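Setting Up a Small Table, Session 3: Mats, Bowls and Cords
Notes by Cameron Rakena, Harawira evening courses
Updated 13 June 2021

Okay, so last time we spent nearly the whole session on table height and chairs, and I promised we'd get to the top of the table. These notes cover what I talked through, plus the bits I skipped because we got into that long (and very enjoyable!) argument about drawer organizers. If you missed the session you should be able to follow along fine.

Start with the surface itself. Most of you told me you have a light wooden table or desk at home, and so do I, and I love it, but bare wood is slippery and loud. Put a small hard thing down on it and it clicks, slides a bit, and ends up somewhere you didn't mean. A mat fixes all of that in one go. I'm a big fan of the oversized mouse pad. People buy them for gaming and then forget they make a wonderful work surface for beads, model parts, sewing notions, little blocks, whatever your thing is.

Choosing the size: measure the table first, then decide where your non-mat strip goes. I mean the bit of bare wood you leave along one side for anything that has to stand firmly or be clamped to the edge. A clamp on top of a soft pad never feels right to me, it squashes the foam and then loosens up over the week. So heavy and clamped things go on the wood, small and loose things go on the mat, and you slide the mat over until it sits snug next to whatever is standing there. It can take up nearly all the rest of the table if you like. Mine does.
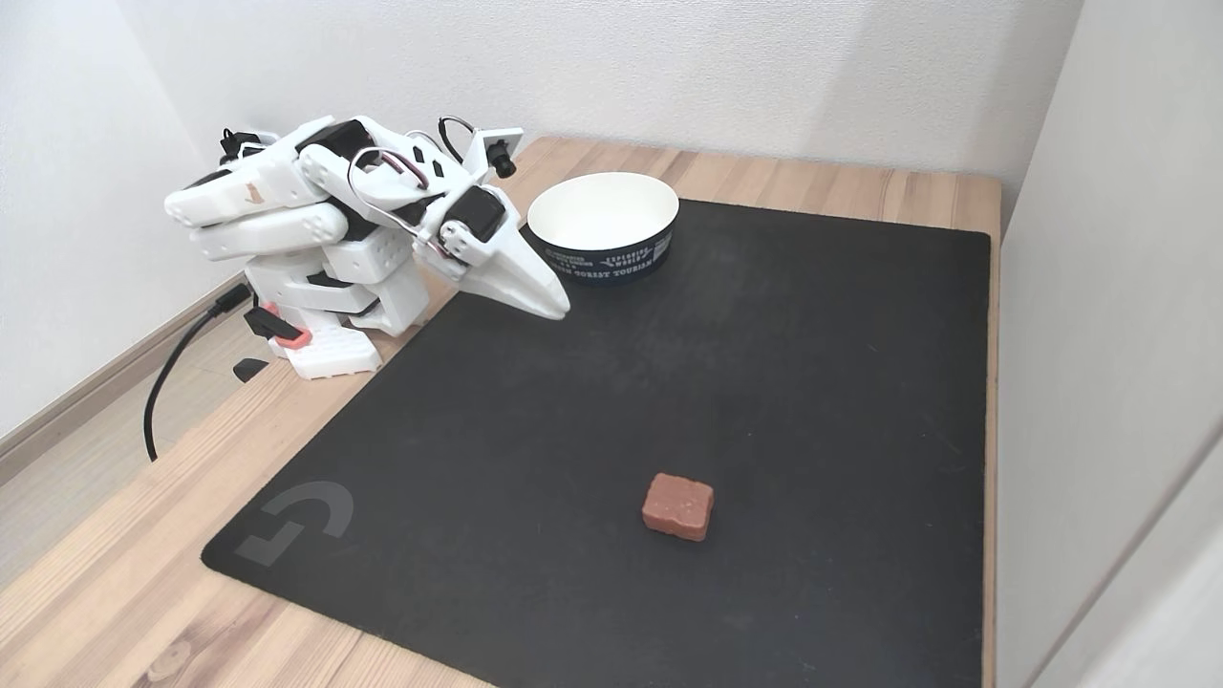

Color came up a lot, so let me put down what I think. Plain black is my favorite for light-colored pieces, since a cream button or a pale wooden peg jumps right out at you. Dark pieces are another story. If you mostly handle navy thread or dark screws, get a gray or tan mat, or do what I do and keep the dark things in something pale so they never touch the mat at all. Patterned mats look lovely in the store and drive me up the wall after a day.

Black does show dust, and scuffs, and every crumb of toast. I've stopped minding. A scuffed mat is a used mat, and a few light specks won't hurt anybody's project. For actual cleaning:

- Lift everything off and shake the mat outside, or over the tub if you're in an apartment.
- Go over it with a lint roller, long strokes, one direction.
- For smudges, a damp cloth with a drop of dish soap, then a second cloth with plain water.
- Dry it flat. I hung one over a shower rail once and it had a ridge down the middle until October.

Somebody asked about those stitched edges. They're nice, they fray less, but they also make a tiny bump that round beads like to roll against. I go back and forth on it.

Now bowls! I could have given the whole evening to bowls. Forget the special sorting trays for now (I know the Bundow set is pretty, Brandumeo does one too, and you can absolutely buy either one later). Go into your kitchen and find a bowl you don't eat from very often. We all have one. It came from a gift shop or a cousin's vacation, it has writing around the outside, and it lives at the back of the cupboard behind the good ones. Bring it to the table.

What you want is a light, plain inside. The outside can be as loud as it likes, you're never going to look at the outside while you work, but a white inside means you can spot one small piece at a glance. Smooth sides are good too, because you can get a fingertip under a piece and walk it up the wall of the bowl. I tried ribbed ones for a while and kept leaving things behind in the grooves.

Where it goes matters more than people expect. My rule is that the bowl sits on the mat, toward the back, and near the side where the picking up happens. Keep the front clear for your hands and wrists. If you put the bowl in the middle you'll spend the evening reaching around it, and sooner or later a sleeve catches the rim.

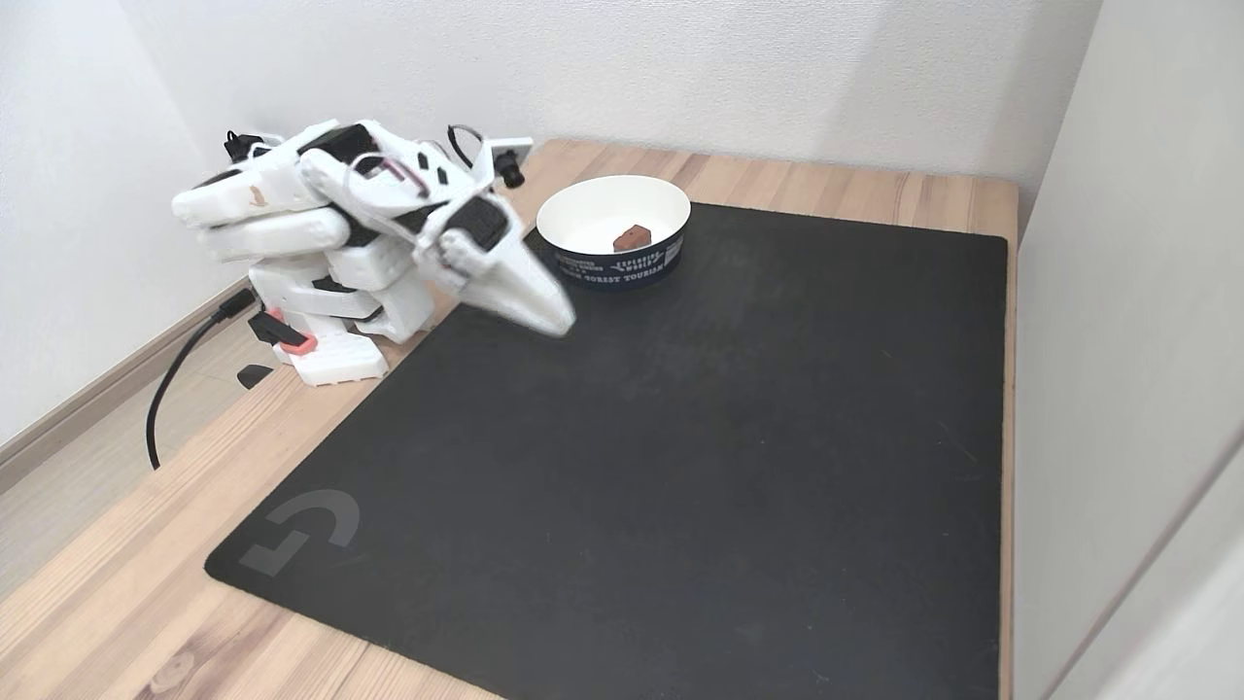

Try it with a single piece before you pour in the whole jar. Seriously, do this at home, it takes a minute. Drop one block or one button in, sit the way you normally sit, and take it out again a few times. Does your elbow bump anything? Are you lifting your shoulder to get over the rim? Shift the bowl an inch, try again. I usually end up moving mine closer than I first thought, and a couple of you said the same when we tried it in class.

If you're sorting into kinds, go up to 2 bowls and stay there for a while. With a third one I start putting things in the wrong place and then I'm sorting the bowls.

Cords, quickly, as we ran out of time. Anything with a power cord should stand on the side nearest the outlet, and the cord should leave the table at that same side and drop straight off the edge. Please don't run it across the mat. A bit of slack hanging below the edge is fine, but check that it isn't hanging where your knee goes or where a dog walks through. The clip-on holders I passed around were from Clorngate, and they work best on a square edge. On a rounded one they creep.

For next week: bring a photo or a rough sketch of your own table with the mat and the bowl in place, and mark which hand you use. Lefties, flip everything I wrote. We'll start with lamps, and I'll try to leave ten minutes at the end for the drawer people.

Related notes
Session 1: Picking the Table
Session 2: Chairs, Height and Your Poor Shoulders
Session 4: Lamps and Window Light
Drawer Organizers, Some Opinions
Cleaning Fabric and Foam Mats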